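Jul 30, 2021

Soils bench and site notes, Tralik parcel

Picking up from the last entry. The second round of cores from the north half of Tralik came in and I have been through all of them. Writing this down before I lose track of which sheet says what.

The survey we got from Brulomis has the parcel split into two soil units, with the line running along the old fence. That line is too far east. The cores on the east side of the fence look the same as the ones on the west side until you get close to the drainage ditch, and then the clay comes up fast. I have moved the line on our working map to follow the ditch and left the Brulomis line on it in pencil. If the buyer's engineer asks, both are on there.

Percolation. Holes were presoaked overnight and read the next morning. The upper holes drained well inside the limit we are working to. The slowest one took 60 minutes to drop an inch. That is the one nearest the ditch. I would not put a drain field there and I would not put a house there either, although a house could be made to work with enough fill. The concept plan shows three lots backing onto that corner. Two of them can be pulled forward toward the road. The third one has nowhere to go, and I have marked it as open space on my copy. Nusia will not like losing a lot. Their pro forma was built on the full count back in February, when land in that part of the county was hardly selling and they were happy just to have the option.

Setback from the ditch: I had been using 50 feet out of habit. The county sheet says it is measured from the top of the bank and not from the center of the channel, so all of my earlier offsets are short by half the width of the ditch. Redrawn. Please throw out any print of the plan that has the blue dashed line on it.

Grading. Ran the cut and fill again with the corrected line. We come out 1542 cubic yards short of fill if the third lot stays in, and near enough to balanced if it comes out. I checked this with the road at the original grade and again with the road dropped a foot at the bend. Dropping the road helps the balance but makes the culvert awkward, so I went back to the original grade. The spreadsheet has a tab for each. The tab called "new new" is the good one, I will rename it.

Did not include topsoil in either number. It gets stripped and stockpiled by the entrance, and then it goes back on the lots. Peñalver wanted it sold off, but the layer is thin on the upper part and there is not a lot to spare. Left a note in their copy.

Frontage. The deed calls 400 feet along the county road. The iron pin at the west end is where it should be. The one at the east end was not found, only a wood stake with no cap - could be anyone's. Until a surveyor sets a proper corner, I am treating the east line as unsettled and keeping the entrance drive well away from it. The sight distance is better to the west anyway, on account of the rise.

Compaction samples: the second set is bagged and labeled, not run. The oven was tied up with the aggregate job. Moisture on the first set is in the binder, green tab. One of those results is too high to believe and I think I wrote the tare weight down wrong. Will repeat it with what is left in the bag.

Still open:
- county reply on whether the old farm lane counts as an existing access
- east corner pin
- wetland flags along the ditch, two are missing and need to be reset
- price for the larger culvert
- a clean copy of the plan to Nusia, with the third lot shown as open space and a line of text saying why

Ask Brulomis for their field logs and not just the map. If they only pushed a few cores along the fence, it would explain the line. Not a complaint, the map was fine for an option price, but it is not good enough to lay out lots on.
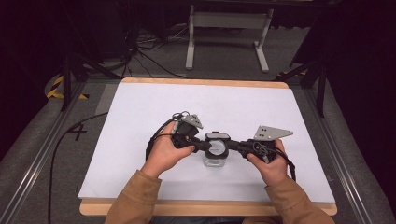
Bench, white top.

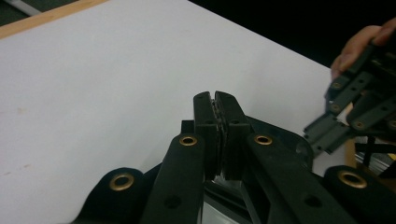 Can the Tralik parcel be brought to closing before the east corner is set?

It can be, if the title company will write an exception for that line and the buyer accepts it, but the final plat cannot be recorded until the pin is in. I would rather have the surveyor out first. The cost is small next to redoing the plat, and the entrance permit needs the same corner.

Next entry will have the compaction results and the repeat moisture.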